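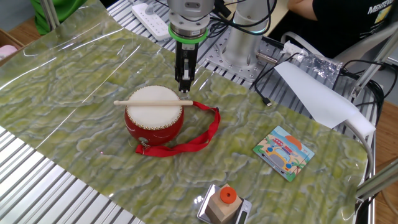
4. Setting up the visitor line

Sanitation Day at the Hollano fairground draws dignitaries, and dignitaries draw lines. Set up yours on Tuesday, before anyone important is awake. The signal to open the gate is a small red drum with a wooden drumstick — Viktória Simon has forbidden whistles.

1. Put out the 18 posts and run the rope through them. It will be too short. Move the posts.

2. Enter 500 as the visitor limit on the Stidier gate counter and press SET twice.

3. If the display reads 255, you pressed it once. Start over. 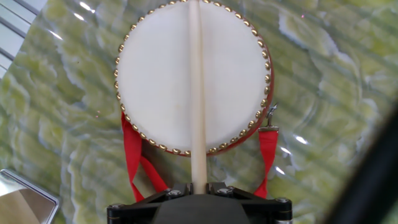
4. Leave a gap of 30 inches beside the model latrines for wheelchairs and the minister's umbrella holder.

Note: The ribbon is in the blue cabinet. The scissors are wherever Andor Hegyi left them in February.

CAUTION: Do not connect the model latrines to water. Guests will assume they work.

5. Call Dorottya Szénási when the gate is ready. Keep the rope up until she answers.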